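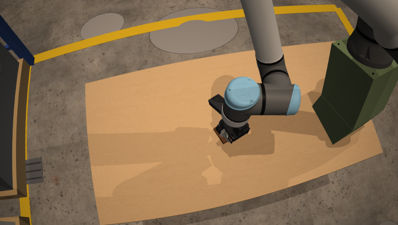

SECTION 6: RECORDING EXAMPLES IN SIMULATION

Welcome to the fun part of the Skedura guide! By now you have the simulator installed, the arm loads without errors, and your hand controller is paired. In this section you will drive the arm yourself and record the runs that your policy will learn from. A run is called an episode, and a batch of episodes saved together is called a set. Your first set has 40 episodes, and most people finish it in one sitting (with a snack break, which we heartily recommend).

6.1 Before you record

1. Open the Sondby workspace from the scene menu. It loads the board, the arm on its pedestal and the small numbered blocks used in the starter tasks.

2. Set the lighting to "Hard sun." Strong shadows make the pictures harder to read, and that is what we want in the training data. A policy that has only seen soft, even light can get confused the first time a shadow falls across a block.

3. Turn on both views, Overview and Wrist. Each one is saved as its own stream.

4. Press Home and wait for the green "Ready" text in the status bar.

5. Type a task name. Keep it short and use the same spelling every time, including capitals. "Pick block" and "pick block" are stored as two different tasks.

Note: If the arm drifts after homing, the controller has lost its zero. Put it flat on your desk and choose Recenter from the Input menu.

6.2 Recording an episode

1. Press Record. The timer starts with your first movement, so take your time getting comfortable.

2. Bring the gripper down over the block at a steady pace. Smooth and slow beats fast and jerky every time!

3. Line up the fingers with two opposite sides of the block. Check this in the Wrist view. The Overview can fool you, as the gripper often hides part of the block when the arm is low.

4. Close the fingers until the contact bar turns solid. Stop there. Squeezing harder makes the physics engine push the block out sideways.

5. Finish the task, open the fingers and lift clear.

6. Press Stop, then mark the episode Keep, Retry or Fail.

Caution: Do not pause the simulator during an episode. The two streams can come back out of step, and the Marchuk exporter will reject the whole file.

6.3 Working with two blocks close together

This is where the data gets really interesting. When one block sits right up against another, or looks that way from the wrist, the policy has to learn which one it is meant to take and how to get its fingers in without knocking the neighbor.

1. Pick the target block before you press Record and enter its number in the Target field.

2. Come in from a direction that leaves space for both fingers. Turn the wrist if you need to. A number that ends up sideways in the Wrist view is perfectly fine, and a mix of angles is good for the set.

3. Close on the target only. If a finger touches the neighbor, carry on and finish the task, then mark the episode Keep and tick "Contact."

4. Change the starting layout with Shuffle after every 2 episodes.
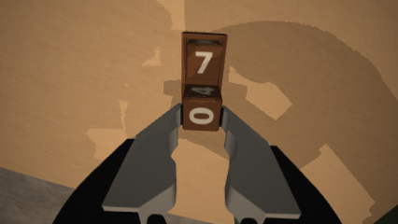

Rostyslav Hordiienko: I'd go further on step 3. Keep the clumsy ones too, as long as you recover. My first policy was trained on nothing but clean grasps, and when it bumped a neighbor it just froze there. I added a second set of 40 with bumps and recoveries in it and retrained, and it started backing off and trying again. Also, shuffle more often than the guide tells you to. I do it every time now.

Shuffling every time is a great habit if you have the patience for it, and the Auto-shuffle box in the Record panel will do it for you. On recoveries we fully agree - back off, line up again and let the recorder run. The wobble and the fix both go into the episode, and both are useful.

6.4 Checking and exporting

1. Open the Review tab and play back each episode at double speed.

2. Delete any episode where the arm sits still for a long stretch at the start. Use Trim if the rest is good.

3. Choose Export, then the Ballen format. Leave compression on.

4. Read the summary line. It lists the episodes written, the streams found and any skipped files.

Note: The shared starter set that comes with Skedura holds 1,914 episodes. You can merge your own set into it from the Export window, but save a separate copy of yours first. A merge can't be undone.

Next: Section 7, Training Your First Policy.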